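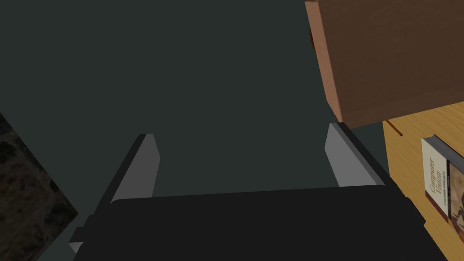 3.2 Learning to shape dough in company

We came to the evening classes at Platano expecting to write mostly about bread. The restaurant had been teaching small groups to make flatbreads and filled pies in its own dining room for several seasons, and we wanted to know what people took home with them besides a full stomach and a floury sleeve. What we found, and what this section tries to set out as fairly as we can, is that the talk around the counter did a good deal of the teaching, and that a guest who had a chatty neighbor usually left with a better idea of what to do than one who stood next to the instructor all night.

The study took in 20 guests over 4 classes, all held in February, when the restaurant is quiet and the kitchen can spare two cooks for the evening. Guests paid the usual price and were told at the door that we would be listening in and taking notes. We gave each of them a short set of questions before the class began and the same questions again over coffee, and we telephoned everyone a few weeks later to ask whether they had made any dough at home. Seven said that they had, and one of those had made it so often that her family had asked for a rest (we did not press her on the details, though we would have liked to).

A class runs much as one would hope. The cooks put out the dough already rested, show how to press it from the middle toward the rim, and then let people get on with it. There is a moment, fairly early, when nearly every guest reaches for the rolling pin, and the cooks at Platano let them. We thought at first that this was plain kindness, but in our talks afterward both cooks explained that a guest who has flattened one round with a pin and baked it next to a hand-stretched one will understand the difference for good. The earlier work at Sastcombe, where pins were kept out of reach, reported neater results in the classroom and much weaker recall later on, and our own notes lean the same way, small as our group was.

The filling stage was noisier, and we enjoyed it very much. People are modest about dough but have strong opinions about cheese. Guests compared what their grandmothers did, argued over whether the edge should be folded or pinched, and borrowed each other's bowls without asking. Much of what they could repeat to us on the telephone came from this part of the evening. One guest remembered the trick of leaving a small vent in the top and was sure the instructor had taught it; our notes show that it came from the woman on her left. 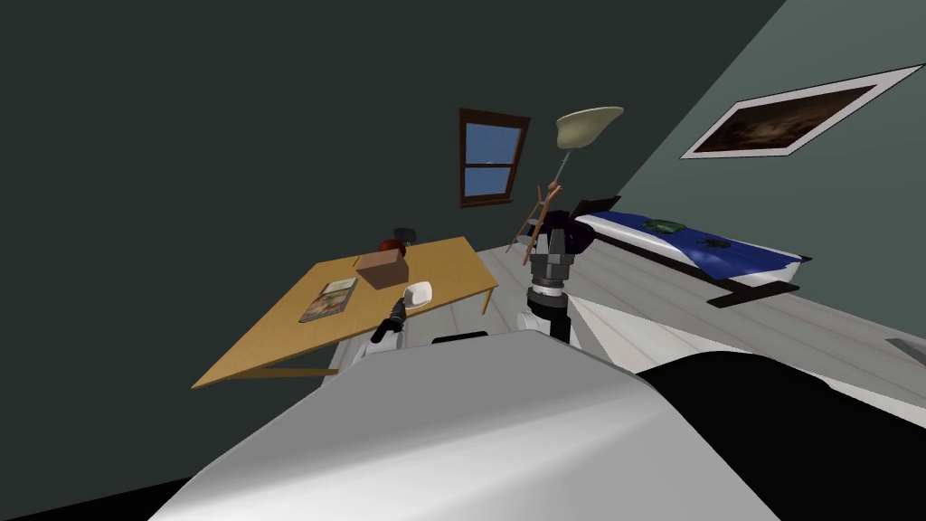
Figure 4. Interior view with table and ladder.

3.3 What guests remembered

Our telephone calls produced 56 separate remarks about technique, counting a remark only once for each person who made it. We sorted them by where the advice had first been given, going back to the class notes each time. Advice passed between guests held up surprisingly well beside advice from the cooks, and it was often told to us as a little story, with the name of a town or a relative attached, where the cooks' advice came back as a plain rule.

It would be easy to make too much of this. The guests had chosen to come, most had come with a friend, and a group of strangers on a work outing might behave quite differently. The Fasham classes, which seat people alone at separate stations, would make a useful comparison, and we hope to visit them when their teaching kitchen opens again. We should also say that we ate at every session, and it is hard to stay completely cool about a class that ends with a hot pie.

Still, the pattern was steady enough that the cooks have since changed how they seat people, putting one confident baker at each end of the counter. Setiawan, the sister restaurant, has begun doing the same with its dumpling evenings, and we return to those classes in Section 4.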